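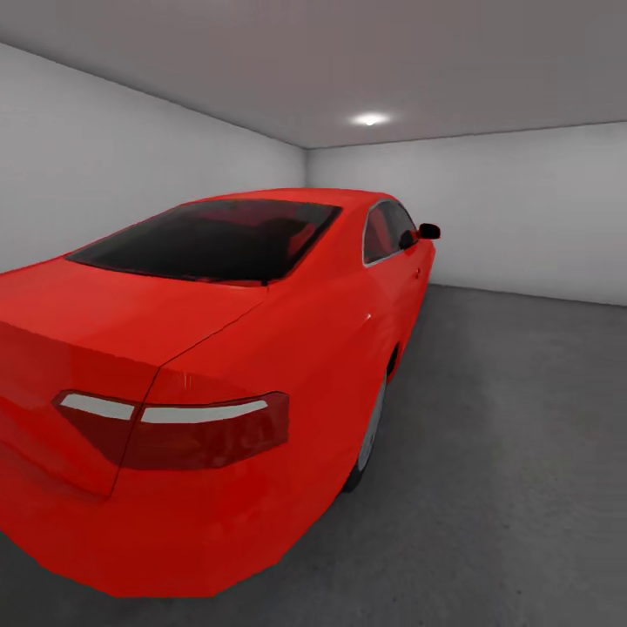

Fig. 3.1 Red two-door coupe, seen from behind (computer model)

Chapter 3
Stocks and Broths

Kulsoom Dhanial

Before you start. You will need chapter 2 (knives, boards, chopping an onion without tears). If you skipped it, go back. We'll wait.

Stock first, then. Water, bones or veg, time. That's most of it. Every soup in this book leans on it, and so do the gravies in chapter 5, and the barley dish everyone asks me for. Get it right once and the rest comes easier.

What you will learn
Difference between a stock and a broth
Simmering, and why not boiling
Skimming, straining, cooling
Keeping it safely

Stock or broth? Cooks argue. In this book stock means bones, long cooking, little or no salt. Broth means meat or vegetables, shorter cooking, seasoned so you could drink it from a mug. Other books swap them round. Don't worry to much, just check which one a recipe wants before you salt anything.

3.1 Simmering

Cold water over the bones, enough to cover. Bring it up slowly. Small bubbles at the edge, one or two in the middle, no more. A rolling boil beats the fat back into the liquid and you get cloudy, greasy stock. Still edible. Not nice to look at.

Grey foam comes up early on. Lift it off with a spoon. After 30 minutes there is usually very little left and you can put the veg in: onion, carrot, celery, a bay leaf. No potato, it makes everything murky. No cabbage either, unless you want cabbage soup.

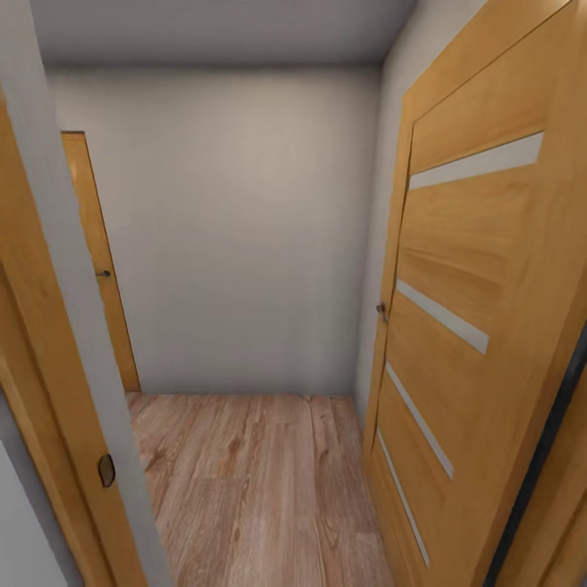
Fig. 3.2 Narrow hallway with wooden doors and a plank floor (computer model)

3.2 Straining and cooling

Big bowl, sieve, a clean cloth if you want it very clear. Pour gently. Don't press the vegetables, however tempting. Then cool it fast: bowl in a sink of cold water, stir now and then, change the water when it warms up. Into the fridge once it's cold. Keeps 3 days. Freeze what you wont use by then, in small tubs, labelled.

Try this first
Make one pot of plain vegetable stock. Taste it at the half hour and again when you strain it. Write down what changed, you'll need your notes for the leek soup in 3.4.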